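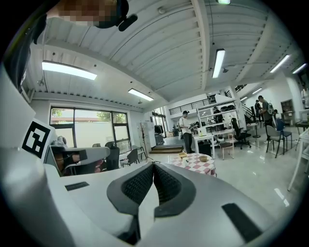

Figure 1. Interior with white corrugated ceiling and structural beams.

Effect of Needle Size on Gauge in Hand-Knit Wool Swatches
Na-rae Oh and Demetrio Villalobos
Advisor: Sun-ja Yeom

1. Purpose
The project examined whether a change in needle size alters the finished width of a stockinette swatch after washing. All yarn was Wolla worsted, supplied in skeins of 200 yards.

2. Method
Each student knitted 18 swatches, with 3 needle sizes used in equal number. Swatches were soaked, pinned flat and left to dry overnight before measurement.

3. Results
Width increased with needle size in both sets. The two knitters differed most on the largest needles - Villalobos worked more loosely throughout. One swatch was knitted again after a dropped stitch was found near the cast-on edge.

4. Further work
The same method will be applied to ribbing in November.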